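Hashmi fitted sheet in sage, queen, with the Witum bed frame
Reviewed by Harvey Gill

I bought this sheet in April after the elastic went on the last one. The old set had lasted a good while, so I was prepared to spend a bit more on the replacement. I ended up ordering a Hashmi fitted sheet in sage green, on its own, without the flat sheet or the pillowcases. Hashmi is one of the few labels that sells the pieces separately, and I already have more pillowcases than I need.

The bed it went onto is a Witum frame with an upholstered headboard, grey fabric in a light timber surround. I'll say a bit about that further down, as a few people asked after my mattress review.

First, the fit. The packet says it suits a mattress up to 40 cm deep. Mine is nowhere near that and the sheet still grips properly. The elastic runs the whole way around the hem, where the old one only had it at the corners. I am a restless sleeper and tend to pull the bottom corners off by the end of the week. In two months of use one corner has come up, once, and I think I hadn't tucked it far enough under to begin with.

Putting it on is a two-minute job if you start at the head end. Start at the foot and you will be fighting the last corner. The sheet has a small tag sewn in to show which edge is the short one, and I wish every brand did this.

It creases. I don't iron sheets and I'm not going to start. Out of the dryer and straight onto the bed it looks fairly smooth, but off the line it keeps its fold marks for a night or so, and the middle rumples as soon as anyone sits on it. If you want a hotel look you would be better off with a sateen weave. Mine is a plain cotton percale and it behaves like one.
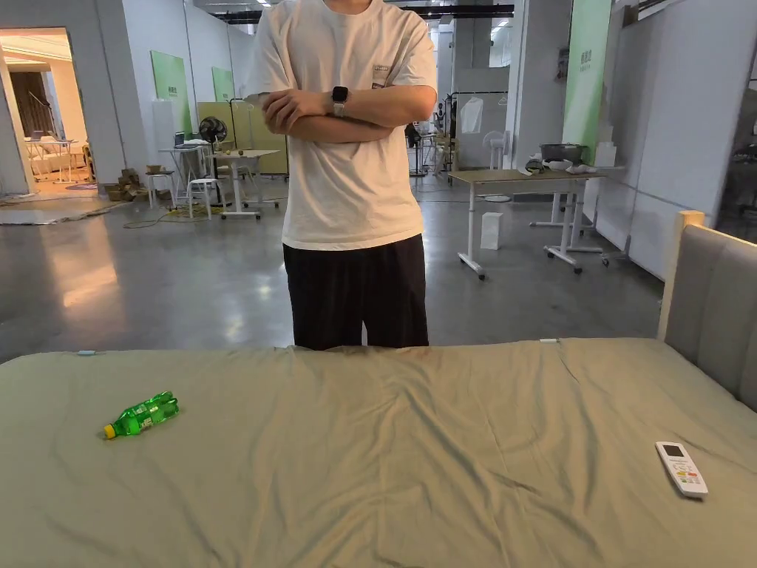 The colour was the part I was least sure about. Sage on a website can turn up as anything from mint to khaki. Mine is a soft, slightly greyed green and it sits well beside the grey headboard. It has faded a little since the first wash, evenly, and I don't mind it. I wash at 40 degrees with an ordinary liquid detergent and no softener. There was some green in the water on the first wash, so keep it away from your whites to begin with.

It is a warm-weather sheet. The fabric feels crisp when new and loosens up after four or five washes. On a hot night it doesn't cling, which was my main complaint with the jersey one I had in the spare room. In the middle of winter it is cold to get into and I will probably switch back to flannelette.

Pilling: none so far. Loose threads: one, near a corner seam, which I snipped off. The stitching is otherwise neat.

I also looked at the Plidance bamboo blend before I bought. It is softer in the shop, no argument there, but it was dearer and only came as a full set. A neighbour has the Wekon microfibre and likes it. I slept on that at her beach place and found it too slippery and too warm, so it depends what you're used to.

Now the frame. The Witum is solid and doesn't creak. The headboard is padded enough to lean on with a book, though you'll still want a pillow behind your lower back. The rounded posts were what sold me on it, as I had bruised my hip on the square corners of the old bed more times than I'd like to admit. The fabric panel picks up dust and pet hair and needs a going over with the vacuum brush every few weeks. Assembly took me most of an afternoon by myself. The instructions cover two different models in the same booklet and it is easy to follow the wrong page, so check the part numbers before you tighten anything.

One thing to know about the two together. The side rails sit fairly close to the mattress, so there isn't much room to get your hand down and tuck a deep sheet under. I lift each corner of the mattress with one hand and pull the elastic under with the other. With a heavier mattress you may want a second person.

The sheet cost me $704 less than the frame, if you want to know where most of the money went. There was also 15 per cent off for joining the Hashmi mailing list, and I unsubscribed once the parcel turned up. Delivery took 14 days, longer than the website said. The packaging was a cloth bag made from the same fabric, and I now use it for socks when I travel.

I would buy the sheet again, probably in the white as a second so I can swap them over. Four stars. It loses one for the creasing and the slow delivery.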